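Stop Telling Me When to Ski

December 14, 2022

Every year right when the first snow sticks, my inbox fills up with people telling me the best week to take a ski trip. Avoid New Year. Avoid the February break. Go the second week of January, go the last week of March, book by this date or weep. I've been skiing since I was 6 and I have followed this advice many times, and I'm here to say I'm done with it.

My case is mostly about Novberg, which is where I've gone for longer than I'd like to add up. It's a small hill with one decent chair, one terrible chair and a T-bar that has dumped me in front of strangers on more occasions than I care to share. A couple of years back I did the smart thing and went in the dead middle of January. Cheap room, no lines, all of it just as promised! And the upper chair was closed because they don't staff it in the quiet weeks, the bakery was shut until the weekend, and it was so cold that I spent half of each day in the rental shop pretending to look at goggles.

I saved $260 on the room. I'd have paid it back gladly for one warm roll and the upper chair.

Meanwhile my friend Yetunde Fashola, who teaches middle school and can't go any time except the school break, went in February with everybody else and had a ball. She stood in lines, sure. She also had every lift running, night skiing until nine, and a bunch of kids for her kids to tear around with. When she got home she told me the lines were where her daughter made all her friends (the daughter is nine and still writes to one of them, on paper, with stickers).

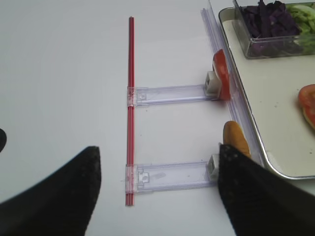

Small clear parts on a red rod.

So I've started to think the whole "beat the crowds" business is aimed at a very particular skier, the one who counts runs. If you want twenty laps before lunch, then by all means go when the place is empty. I used to be that guy. I had an app and I'd get grumpy if I came in under my number. These days I do maybe eight good ones, sit down for soup, and think about whether I feel like a ninth.

And the empty weeks aren't that empty anymore, because we all got the same email! Last season I tried the famous quiet week again and there was a line out the door at the Ender, the only place on the hill that does a proper lunch. Roughly 500 of us, all very pleased with ourselves for being so clever, all waiting on two cooks.

Oldřich Hrubý, who has been fixing my bindings forever, thinks I've got this backward. His view is that a ski town needs people in the slow weeks or it won't make it to the busy ones, and that I should quit complaining and buy my soup in January. He's got a point -- I've seen what those weeks do to a small shop. But then I'd like the resorts to meet us halfway. If you're going to sell me a January week, run the chair. Open the bakery. Don't send me a glossy email about peace and quiet when what you mean is that half the place is locked.
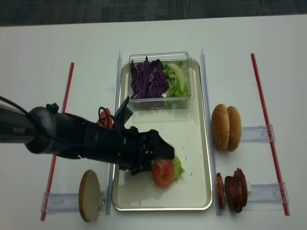 Is it worth paying more to go during the school break?
For families with young kids I'd say it usually is, as long as you book the lessons before you book the room.

That last part matters more than the date does. Lessons at Novberg fill up way ahead of the beds, and I've watched parents show up with everything paid for except the one thing that would have given them a morning off. Call the ski school and talk to a human.

As for me, I'm going in February this time, with the crowds, on purpose. Yetunde's bunch will be there and I've promised to carry skis. If you see a tall man getting dragged off the T-bar by his own jacket, come say hi.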